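Norus hand-held gripper: finger and pad maintenance
README for the Skatemitz fabric folding set
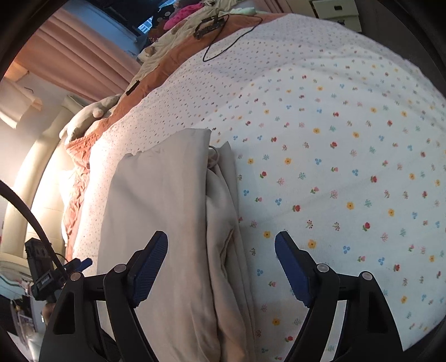

2 min read

Covers the finger linkage and blue ribbed pads on the hand-held Norus tool, as used for folding cloth on a bed. Wrist camera settings are in the Susov notes.

Before a session
Open the fingers fully. Both pads should lean inward at the same angle. Check the four silver pivot caps, two per side, and press down any that have lifted. Wipe the ribs with a dry brush. Lint from sheets packs into them and the cloth starts to slip.

Cable
Leave slack behind the tool. A tight cable pulls the tips off line at full reach.

Pad change
Replace pads in pairs after 50 hours, or sooner if a rib tears. Peel, clean the tip, press the new pad on for 3 minutes. Do not use a glue other than the Wojcik strip.

Log
Pad changes go in pads.csv, one row per pair. The set holds 2440 folds; 19 were dropped in October for a loose left pivot.

Known issues
Thin sheets can catch in the gap between the inner and outer arms. Open fully before pulling free.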